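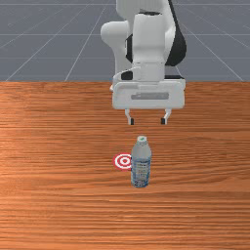

Dritutwood Neighborhood Garden – minutes of the September meeting

Present: thirteen of us, counting me, plus Cheuk-hei's dog under the table. Hsiu-ying Chien ran things. I'm on notes again because I brought the nice pen.

We got going a few minutes after 7:00 pm. The minutes from last time were read out and passed with one fix: I had written that the plum tree was dying, and it's doing fine, it was the pear I meant. Sorry, plum tree!

Water

This took up most of the first half hour. The bill for the summer came to $281, and I heard at least two people suck in their breath. Hsiu-ying went over the meter readings with us and the big jump was all in the last few weeks, when it was so hot and everyone (me too) was out there twice a day with the hose. Cheuk-hei Mok thinks the tap by the Zanham Street gate has been dripping for a while as well. He offered to put a new washer in it and I said yes before anyone else could talk.

We went back and forth on whether to set watering days. I was against it, for the record, as I work odd hours and would miss mine every single time. What we settled on was softer than that: water before 9:00 in the morning or after 6:00 in the evening, and put straw down on your bed if you haven't yet. There are bales behind the shed, help yourselves. Passed, with one person abstaining who said straw gives her hives.

Rain barrels came up too. The Chou family has a pair they aren't using and would let us have them for free if we pick them up. I have the truck, so I guess that's me.

Plots and the waiting list

We have 23 plots and all but 2 are spoken for through the winter. The two open ones are at the shady end by the fence, and I know they're not anyone's dream, but I had one of those my first year and grew more lettuce than I could give away. Hsiu-ying will call the people at the top of the list. If they'd rather wait for sun they keep their spot in line.

There was a long side conversation about plot 9 and the mint. The mint is now in plots 8 and 10 and has a foot in the path. The owner was there and took it very well. She'll dig out what she can and we'll all show up with shovels for the rest – date to be picked by email. Mint goes in pots from now on, and that's going in the rules under the bit about bamboo.

Compost

The middle bin is ready! I stuck my arm in it before the meeting and it's gorgeous, dark and crumbly all the way down. Two buckets per plot to start with, then whatever's left is open to anyone. Please don't put anything new in that bin until it's been emptied. The left bin is the one for fresh stuff, and the right one is resting until spring.

Somebody asked about citrus peels and we lost ten minutes to it. Small amounts, chopped up, are okay. A whole crate of grapefruit halves is too much. Meat and dairy are still a no.

Tools

Missing: the good loppers, one garden fork, the short hose. If any of these are in your garage, just put them back in the shed and no questions will be asked. Cheuk-hei priced new loppers at Roson Hardware and will buy a pair if the old ones haven't shown up by the next meeting. I asked for a sign-out sheet and got groans, but there's going to be one. It'll be on a clipboard inside the shed door with a pencil on a string.

The shed lock sticks. Pull the door toward you while you turn the key.

Fall potluck

Same setup as last year, long tables down the main path and everybody brings a dish with at least one thing they grew. I'm making the squash soup. Hsiu-ying is doing dumplings with her garlic chives, and I'd get there early if I were you. We still need someone to bring folding chairs, ice, and a big pot for cider. We talked about having music and it was left open, mostly because the only offer so far was my nephew's trumpet.

If it rains we push it back a week.

Seed swap

Label your envelopes, please. Last time I planted what I thought was dill and got a bed full of carrots. Write what it is and the year you saved it. The seed box is at my place and I'll bring it to the potluck so people can start dropping things in.

Odds and ends

– The bench slat is fixed.
– The gate code changes at the end of the month. Hsiu-ying will text it out, so tell her if you have a new number.
– Pears: pick up the ones on the ground, the wasps are all over them.
– Gray sweatshirt left on the water tap, now hanging in the shed.

We wrapped up at 8:40 pm. Next meeting is same time next month, and Cheuk-hei is bringing snacks.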